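Gonton 卓上アーム用ワークボード(木製・積み木8個付き)

シェア工房Jindimnessの奥の棚で、ちまちま作って売っているボードです。もともとは自分のアームの練習台がほしくて作ったんですが、隣の作業台のEhsan Pakzadさんに「それ、僕にも1枚」と言われて、気づいたらもう4回目の製作ロットになりました。うれしいやら、腰が痛いやら。

どんな品物か

穴あきの定盤やベースプレートに載せて使う、明るい色の木の板です。アームを買ったり組んだりした人って、最初はだいたい金属のプレートの上に直接モノを置くと思うんですよね。私もそうでした。でもこれ、置いた積み木が穴のフチに引っかかるし、下げすぎたときの「ガツン」という音が心臓に悪い! 木を1枚はさむだけで、気持ちがずいぶん楽になります。

板は細長い材を横にはぎ合わせて、表だけ念入りにやすりをかけています。木目は1枚ごとにぜんぜん違って、うねうねした模様がよく出るものもあれば、小さな節が入るものもあります。節は避けずにそのまま使っているので、気になる方は注文のときに「節なし希望」と書いてください(在庫があれば選びます)。

積み木は赤・青・黄・緑が2個ずつ。形は星、円柱、三角柱、立方体、六角柱、ハートです。円柱は赤と緑、立方体は青と緑があるので、「形は同じで色が違う」という練習もできます。ハートは完全に私の趣味で入れました。つかむ向きを考えないといけないので、意外と評判がいいです。

置き方は好きでいいんですが、私は奥のほうに寄せて、手前を広く空けておくのが好みです。くっつけて固めた組と、ぽつんと離した1個を混ぜておくと、同じプログラムでも難しさが変わって楽しいんですよ。
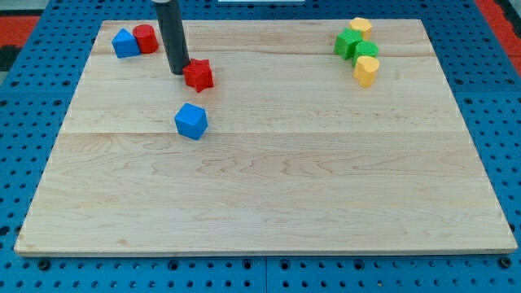 仕様

板:木製、はぎ合わせ、表面研磨済み
積み木:8個(4色×2)
塗装:板は無塗装、積み木は着色済み
組み立て:不要
付属:薄手のすべり止めシート 4枚
価格:板と積み木のセットは工房の店頭価格でご案内、積み木のみの追加もできます

使い方のコツ

すべり止めシートは板の四隅の裏に貼ってください。貼らなくても載りますが、アームの動きが速い人は板ごとじわじわずれていきます。私は一度、30回つかんで置くだけのテストを回してお茶をいれに行き、戻ったら板が斜めになっていました。座標が全部やり直しです。あれはへこんだ……。

高さの基準は、かならず板を載せてから取り直すこと。プレートの面で合わせた数字のまま動かすと、板の厚みのぶんだけ突っ込みます。初回は速度をぐっと落として、板の少し上で止めるところから始めるのがおすすめです。

制御まわりはお手持ちのものでどうぞ。私はHosodaの古いコントローラーに、Flalticoの無料版ソフトをつないで使っています。ほかの組み合わせは全部は試せていないので、動いた方はぜひ教えてください。

お手入れ

乾いた布で拭くだけで大丈夫です。水拭きは板が反るもとになるので、やめておいてください。ぶつけてへこんだところは、濡らしてかたく絞った布をちょんと当てて、乾いてから細かい紙やすりをかけると目立たなくなります。積み木の角が丸くなってきたら交換どきかな、と思いますが、私は丸いまま使い続けています。

よく聞かれること

別の形の積み木はありますか? → 今はありません。リング型を試作中で、7月の工房市に間に合えば並べます。

板だけほしいのですが。 → 大歓迎です。備考欄に「板のみ」と書いてください。

送ってもらえますか? → 送れます。発送は毎週月曜日にまとめてやっています。工房で受け取る方は、受付横の棚番号97から持っていってください(お名前の札をつけておきます)。

次のロットの材料はもう届いているので、今は注文をいただいてから仕上げのやすりがけをしています。サイズの相談もできますから、お使いのプレートの幅と奥行きを測って、注文フォームの備考欄に書いてもらえると助かります!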